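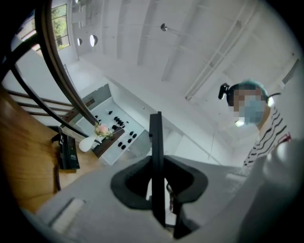 NOTICE TO GUESTS OF PEVNESS HOUSE

To be kept in the folder on the hall table. Revised September.

1. The management of Pevness House welcomes all guests and asks that they read this notice in full before unpacking. The house sleeps eleven. Parties of twelve have been accommodated in the past and will not be again.

2. Check-in is at four in the afternoon. Guests who arrive before four are asked to wait in the garden. Guests who arrive before four and find the door already open are asked to wait in the garden all the same.

3. The code for the front door is 733 followed by the star key. The code was changed after the Javlow party's stay and again after the second Javlow party's stay. Both parties were made up of courteous people, and the management retains their deposits with regret.

4. The kitchen is fully equipped. The large oven runs hot. The small oven belongs to Mrs. Popescu, who owned the house before the present management and who left it on the understanding that it would be used on Sundays. Guests staying over a Sunday are requested to bake something in it. A plain loaf is sufficient. Guests who do not bake may put in a potato.

5. Breakfast supplies are delivered each Wednesday by Mbali Mahlangu. She should be offered coffee. She will refuse it, and it should then be poured anyway and placed on the windowsill, where she will drink it standing up while looking at the orchard. Guests need not make conversation during this time.

6. Bedrooms are assigned by the party among themselves, with the exception of the Blue Room. The Blue Room is assigned by the management. In the event that no letter of assignment has been received, the door will be found locked, and guests should not regard this as a shortage of beds.

7. In reply to an inquiry from Mr. Siebe De Haan, who stayed with his family in the spring: the management confirms that the Blue Room was unoccupied on the nights in question. The management has read his account of the piano with interest. There is no piano in the Blue Room. There was one until Mrs. Popescu sold it for 800 dollars to pay for the roof, and she is known to have thought the price too low.

8. In reply to a further inquiry from Mr. De Haan: yes, the same piece each time. The management understands it to be a waltz.

9. Quiet hours begin at ten. Guests are responsible only for their own noise.

10. The dog that comes to the back door in the evening is named Furkis. He has a home on the next property and is fed there. Earlier editions of this notice asked guests not to feed him. That request is withdrawn, having been observed by no party on record, including the management's own inspector, Ms. Bronwyn Tamihana, whose expense report for her visit listed two pounds of sausage.

11. A charge of 200 dollars applies to late departure. The charge was waived for Ms. Zinhle Venter, who was found at noon on her last day seated on the floor outside the Blue Room with her coat on and her bags beside her. She explained that she was waiting for the end. The management did not ask her to be more specific and carried her bags to the car when she was ready.

12. The guest book is on the shelf in the sitting room. Comments on the towels, the water pressure and the beds are read and acted upon. Comments on other matters are read.

13. The management has received an offer to buy the house, and a separate offer of 2000 dollars for the small oven. Both have been declined. Guests approached by buyers' agents during their stay should direct them to the undersigned.

14. Guests departing on a Sunday are reminded to turn off the small oven, and to leave whatever was baked on the upstairs landing, covered with a clean cloth. The plate will be washed. It should be returned to the kitchen from wherever it is found.

Palesa Mnguni
For the management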